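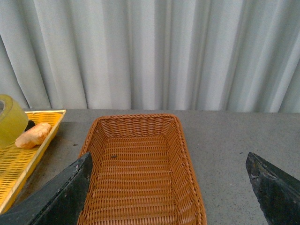
Are wicker baskets on a table any use, or just another thing to dust?

Posted by Pramila Chaudhary, 16 May 2018

My sister swears by a basket on the table for mail, keys and chargers. I have a woven one, orange-brown, rectangular, with sides that slope outward. It's empty right now and I'd like to know if it's worth filling. My last one (from Grekholm, long gone) turned into a pile of takeout menus inside a month. Also, crumbs get into the weave and I can't see how anyone keeps that clean. The tabletop is gray and speckled, so dirt hides there too. Do these things work for anybody, or do they only look good in catalogs?

Mogens Thoroddsen
Mostly catalogs, if you ask me. A basket with no divider is a junk drawer without the drawer. I've had 2 and they both ended up holding dead batteries. What did help was giving mine one job. Mail only, emptied before dinner. Sloping sides waste room at the bottom, so measure the floor of it and not the rim before you decide what goes in. Envelopes that fit across the top may not lie flat.
For crumbs, turn it over outside and tap the base, then use a dry paintbrush along the weave. I wouldn't soak it. People say a rinse is fine — maybe, but I've had wicker go fuzzy on me.

tumbridge_86
just put a liner in it

bodau236
I don't buy the liner idea. Crumbs go under it and you forget about them until October. If you must, use a folded dish towel you can shake out and wash.
I'd also question keeping it on the table at all. You'll move it every time you eat, and then it lives on a chair. Try it by the door for two weeks with keys and nothing else. If menus start showing up again, the basket isn't your problem and I'd give it to your sister.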